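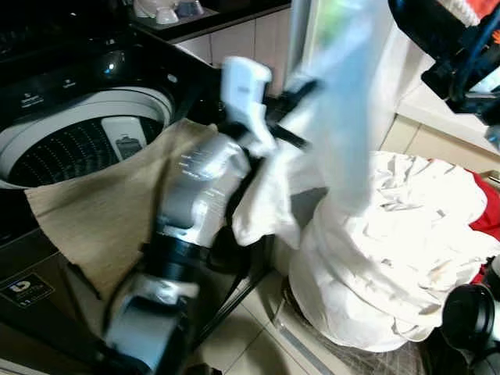

Mi madre tenía una teoría sobre los manuales de instrucciones: si hacía falta leerlos, el aparato estaba mal hecho. Murió sin saber poner en hora el vídeo y sin que le importara lo más mínimo. Yo he salido al otro lado de la familia, el de mi tío, que los guardaba en una carpeta de anillas por orden alfabético y consultaba el del exprimidor.

Viene esto a cuento de que en abril me dio por aprender a lavar la ropa. Llevo media vida lavándola, claro, pero una cosa es meter trapos en una máquina y otra saber lo que se está haciendo. El detonante fue un jersey de lana de la casa Echevarría, regalo de mi cuñada, que entró siendo mío y salió siendo de un niño de 4 años. No tengo ningún niño de esa edad a mano, así que ahí sigue, en el cajón, con su dignidad y sus manguitas.

Lo primero que descubrí es que las etiquetas de la ropa están escritas en un idioma muerto. Un triángulo con dos rayas. Un círculo con una letra dentro. Un cubo con una mano metida que yo había interpretado siempre como «cuidado, quema». Pasé una tarde entera comparándolas con una tabla que me imprimió Araceli Ibarra, mi vecina de abajo, que trabajó en una tintorería y habla de las manchas como otros hablan de sus ex.

Araceli sostiene que casi todos lavamos demasiado caliente, demasiado tiempo y con demasiado jabón. Lo del jabón me dolió. Yo soy de los que echan el tapón y luego un chorrito por si acaso, y el chorrito era mayor que el tapón. Me hizo poner una toalla «limpia» en un barreño con agua templada y mirar. Salió espuma. Le dije que sería de calidad. No se rió.

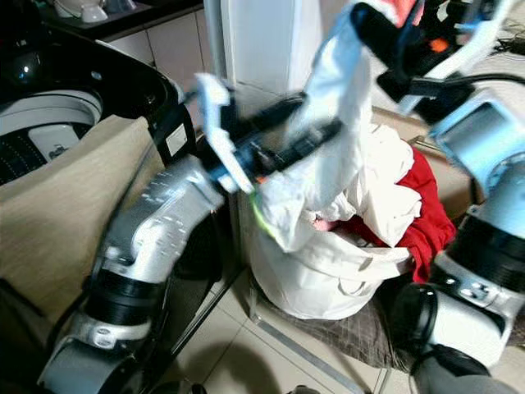
Total, que ahora lavo a 30 grados casi todo, uso la mitad de detergente y he dejado el suavizante, con el que tenía una relación larga y, por lo visto, tóxica para las toallas. El mío era uno azul marca Gralel con olor a «brisa alpina». He estado en los Alpes. Huelen a vaca.

Lo que no he conseguido es separar por colores con convicción. La teoría dice blancos, claros y oscuros, pero ¿dónde va una camiseta de rayas? ¿Y el pijama gris que antes fue blanco y guarda rencor? Acabo haciendo un montón de casos dudosos que crece durante la semana y que el domingo lavo todo junto, cerrando los ojos.

También está el asunto de tender. Según Araceli, las camisas se cuelgan por el bajo y los pantalones por la cintura, y cualquier otra cosa es de salvajes. Yo tendía las camisas por los hombros, con dos pinzas, como si las estuvieran deteniendo. Luego les quedaban dos piquitos muy militares que he paseado por varias bodas.

El próximo reto es la plancha. La saqué del armario, la miré, me miró y la volví a guardar. Tengo el manual, eso sí. En la carpeta de mi tío, entre la olla y la radio.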